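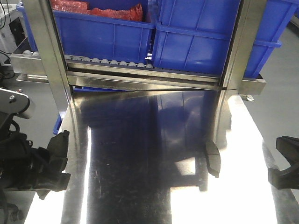 I have been fighting with stainless steel for most of my adult life, first in the kitchen and then out in the workshop, and I've finally settled into a routine I don't hate. The thing about a steel top is that it shows you everything. On a highly polished one like this, you get a big white glare on one side, and then a dark stretch in the middle where the blue bins are reflected, and it's in that dark stretch that all the faint scratches and smudges show up. So when I clean, I look at the dark part. You can rub away at the bright part all afternoon and think you're doing wonderfully!

My own bench is out in the garage in Clellton, and it's not nearly as shiny (I bought it secondhand, and somebody had been at it with a scouring pad, in circles, bless them). What I do now is pretty boring. Crumbs and grit come off first, with a soft brush or a dry cloth. Grit is what scratches, and if you go straight in with a wet rag you're just dragging it around. Then warm water with a tiny squirt of dish soap, wiped on with a microfiber cloth, rinsed with a second cloth, and dried right away with a third. Don't let it air dry. Our water is hard as nails and leaves a spot for every drop.

Go with the grain if your steel has one. Crouch down and look along the surface toward a window, and you'll see the lines running one way. A mirror finish doesn't have those lines, so there I just pick a direction and stick to it, long strokes from end to end.

For fingerprints I use plain white vinegar, half and half with water, sprayed on the cloth and not on the table. Rinse it off afterward. I used to buy a polish called Sampaio, and it did a nice job, but it left an oily feel that I didn't want anywhere near food. I still keep the can for the garage shelf brackets.

Scratches, now. I've read all the tricks with toothpaste and olive oil. The oil hides them until the next time you wash, so fine, do it before company comes. For a brushed top you can blend a light scratch with very fine sandpaper, I use 400 grit, wet, always along the grain, and with a light hand. Please don't do this on a polished top. I tried it on a corner of an old Pisura sink and made a gray patch the size of a playing card, which is still there and which I look at every single morning.

A few odds and ends while I'm at it:

Never leave steel wool sitting on the surface. It sheds little bits, they rust, and you'll blame the table.

Bleach is a no from me, and so is anything with chloride in the ingredients. It can pit the steel.

Don't forget the back edge and any gap under a crossbar or rail. I run an old toothbrush along mine, then a cloth wrapped around a butter knife.

Plastic bins are great for keeping clutter off the top, but wipe their bottoms before you slide them across anything shiny. One bit of sand stuck underneath will draw you a lovely long line.

Wash your microfiber without fabric softener. I buy the Jarkside ones in a pack of 50 and still run out, mostly because the good ones end up in the car.

Next month I'm tackling the oven racks, and I've been putting that off since December.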